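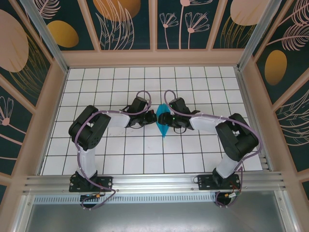
¿Cada cuánto conviene lavar un paño de cocina?
Después de un día de uso normal, o antes si ha tocado carne o pescado crudo. A 60 grados y sin suavizante, porque el suavizante le quita absorción.

Paños pequeños: galería
Textos de Wakana Sugiyama. Última revisión: 29 de septiembre de 2018

Esta página reúne los paños pequeños que usamos en Plillum, la casa de comidas de la calle Minami, y la forma en que los doblamos y guardamos. Empezó como una hoja pegada en la puerta del armario y ha ido creciendo. Cada pieza lleva una o dos líneas: para qué sirve, cómo se dobla y dónde va. Las medidas son de la tela extendida y ya lavada – casi todas encogen un poco en el primer lavado.

Paño azul verdoso
Pequeño, doblado en un triángulo aproximado con la punta hacia abajo. El triángulo es el doblez que usamos para los paños de mesa auxiliar.

Paño de vajilla, lino
Se dobla en tres a lo largo y luego por la mitad. Va en el segundo cajón, con el canto doblado hacia fuera para poder sacarlo con una mano.

Paño de copas
Lino fino de Gralora, 37 cm de lado. Se lava aparte y se plancha todavía húmedo. Si se dobla con prisa deja pelusa en el cristal, así que se sacude antes.

Paño de pan
Algodón grueso. Dos dobleces en cruz y al cesto. No se guarda con los de vajilla, coge olor a jabón.

Bayeta de encimera
Tejido de nido de abeja. Se cuelga abierta por la noche y por la mañana se dobla en cuadrado. Dura poco: cuando se abre la trama pasa a trapo de suelo.

Paño de vapor
Muselina sin teñir, 30 cm de lado. Cubre la cesta del arroz. Se aclara solo con agua y se seca extendido sobre la rejilla.

Servilleta de té
La cose Hideaki Maruyama con retales. Los dobladillos van a mano y no todos los lados miden lo mismo, por lo que el triángulo sale un poco torcido. Se alisa con la palma desde el centro y se deja estar.

Paño de asas
Doble capa con relleno de algodón. No se dobla, se cuelga de la presilla junto al horno.

Funda de tetera
Va en esta galería porque se guarda en el mismo armario. Se aplana y se mete debajo de las servilletas de té.

Paño de regalo
Lo usamos en diciembre para envolver las cajas de galletas. Se anuda por las esquinas opuestas – primero las dos cortas, luego las dos largas. El nudo se deja flojo si la caja va a viajar con otras encima.

Trapo de suelo
Antiguas bayetas y algún paño de vajilla con manchas que ya no salen. Se cortan por la mitad y se les marca una esquina con hilo oscuro para que no vuelvan a la cocina.

Sobre el doblez en triángulo
Se junta una esquina con la contraria y se tira de las dos puntas libres hasta que el borde largo quede recto. En telas blandas la punta cae sola y no hace falta marcarla. En lino conviene pasar el dedo por el pliegue. Si el paño va a estar guardado más de una semana, mejor en cuadrado, porque el pliegue en diagonal acaba deformando la tela.

Sobre el armario
El armario es un Situdora de puertas correderas, 98 cm de ancho. En cada balda caben hasta 3 pilas; con una más los paños de atrás no se usan nunca. Los recién lavados se ponen debajo y se coge siempre el de arriba.

Faltan por añadir los manteles individuales y el paño grande de amasar.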